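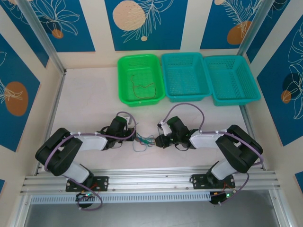 How to untangle a bundle of wires

Start by clearing a flat, light-colored surface. Thin wire shows up better against a plain background, and you will want room to lay the strands out.

Do not pull on the ends. Set the bundle down and loosen it from the outside in, opening the loops with your fingers until you can see the surface between them. A big bundle takes roughly 70 minutes, so sit down for it.

Find one free end and follow it back to the first crossing. Lift the crossing strand over the end - do not thread the end through unless you have to. Work on one wire at a time.

If a knot is tight, push 2 blunt toothpicks into the middle and spread them. Stiff wire can kink, and a sharp kink should be cut out.

Sort the freed wires by color or length into small baskets. Coil each one loosely, 4 fingers wide, and close it with a twist tie. Check the insulation for nicks before putting it away.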